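Pultley gray storage bin, large - 4 stars

Bought two of these for the garage shelf after the old cardboard boxes gave up. Paid 65 for the pair. Ordered a third since, so that tells you something.

Good: it's big. Sides are stiff, don't bow when you lift it full. Carried one down the stairs loaded with paint cans, no creaking, no handle coming off in my hand like the Grollier one did in January. Wipes out with a damp rag. Flat bottom so stuff stays where you put it and doesnt all slide to one corner.

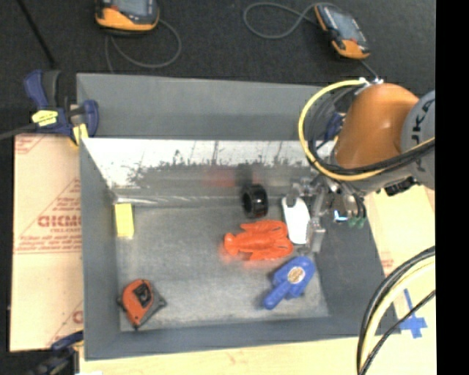

My main gripe is the floor panel. Scratches if you look at it wrong. I toss things in, I'm not gentle, and metal tools are the worst for it. So if you care about looks, put a liner down. Mine is scuffed and blotchy all over now, and with only small stuff in it - tape measure, toy lobster, that yellow block - every bit of the wear shows. Doesn't affect anything. Still holds, still flat.

Second gripe, no lid in the box. You have to order it seperately and the listing buries that way down at the end. My lid took forever and came with a bent corner. Emailed them, got a new one, no fuss, so fair enough.

Compared to the Zirnance my brother has - his is lighter and nicer to carry but the sides flex. For a kids room I'd maybe get his. For a garage, this one.

Would buy again. Knocked off a star for the floor and the lid thing.

Costel Dumitrescu
July 30, 2023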